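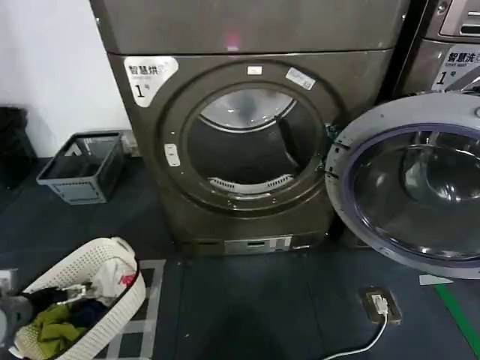 Givura Lavandería: ficha de datos y normas de captura

Versión 2. Sustituye a la anterior, que cabía en una servilleta y se cumplía más o menos igual de bien.

Qué contiene

2,611 episodios teleoperados de carga, descarga y apertura de puertas en lavadoras y secadoras. Cada episodio lleva vídeo de cabeza y de muñeca, estado de las articulaciones y una frase de tarea en español. Se descartaron 83 por puertas forzadas; están en la carpeta "vergüenza", que no se distribuye.

Normas para quien opera

Las máquinas se nombran por su etiqueta, nunca por "la de la izquierda". La izquierda de la cabeza y la de la muñeca no siempre se ponen de acuerdo, y "1" a secas tampoco vale: hay lavado 1 y secado 1.

La puerta se abre hasta el tope antes de acercar ropa. Si el tirón dura más de 10 segundos, se suelta y se anota el fallo. Insistir no es una política de control.

Los cables del suelo se revisan antes de cada sesión y el cesto no se pone encima de ninguno. La cinta del suelo no se mueve, aunque estorbe.

Ninguna persona mete la mano en el tambor con el brazo habilitado. Esta norma no tiene excepciones, ni siquiera para el calcetín.

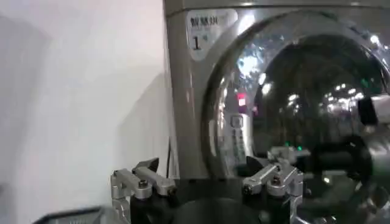 Drendska, febrero

Cambios de este mes: la aproximación a una puerta cerrada se hace con los dedos abiertos y a velocidad reducida. Los reflejos del cristal engañan a la estimación de profundidad de Kasent, así que la distancia se toma del modelo de la máquina. Quien prefiera fiarse del cristal puede rellenar después el parte de daños, que es largo.

Licencia y contacto

Uso para investigación, con cita. Incidencias, en el repositorio Tijani, con el número de episodio. "No funciona" se cierra sin respuesta.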